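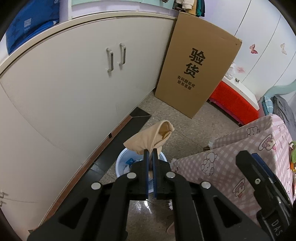
Kitchen bin: open or with a lid?

Home > Kitchens > Small stuff that ruins marriages

duygu_g
We moved into the Mavgate place with a nice white kitchen and no plan for trash. Current arrangement is a small round bin on the floor beside the cabinets. No lid. My husband calls this temporary. He has been calling it that for 14 months. Do I give in and buy a proper one?

tilecrank
Keep it open. A lid is one more thing to wipe, and you always have something in your hand when you need it.

Gönül Akbulut
Disagree. Open bin means everyone who walks in gets to review your snack wrappers. Put it under the sink like a civilized person.

tilecrank
Under the sink is where I keep 3000 plastic bags, thanks.

duygu_g
Under the sink is pipes. Whoever fitted it had strong feelings about pipes.

oldgrout
What goes in it? Dry stuff, open is fine. Chicken, no.

duygu_g
Wrappers, paper towels, the odd rag that has given up. Food scraps go in a tub by the back door.

oldgrout
Then leave it alone and empty it more.

Gönül Akbulut
Rags shouldn't be in there anyway. Wash them.

duygu_g
I have washed this one. It came out the same color with a different smell.

pedal_pete
I got the Clorance pedal one, $118. Pedal stuck in 4 weeks. Now it's an open bin with a lid leaning on the wall behind it.

tilecrank
So you paid $118 to agree with me.

pedal_pete
Yes.

duygu_g
OK, keeping it. Next question, does anybody know what gets scuffs off a cabinet base strip? Asking because of the bin.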